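Covgate Robotics Club - official updates

The fall session of the Covgate Robotics Club opened on Sunday, September 1, 2024. We are pleased to welcome 31 students to this year's project, Drekside, on teaching robots to handle household goods.

1/ Students will work in teams of 3. Each team will collect demonstrations of a single task, review them, and train a simple grasping model before the end of the session.

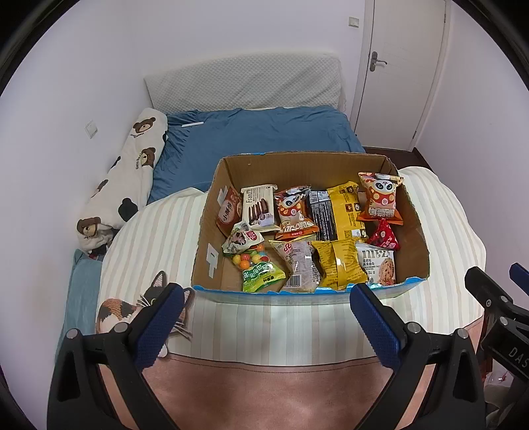

2/ Object choice is the first graded part of the project. Teams are asked to include items that differ in shape, stiffness and surface. Packaged snacks meet this need well: a packed carton may hold crumpled yellow packets, a bag of round gumballs and a cookie pack standing upright in one corner, and each calls for a different approach angle and grip width.

3/ The club's shared set now holds 853 demonstrations. Some 33 of these will be set aside for testing - teams may not train on them.

4/ Written plans are due before the second meeting. Please name the task, the objects and the order of picks. Late plans will be reviewed the following week.

5/ Teams entering the Floller Challenge should register through the club page in September.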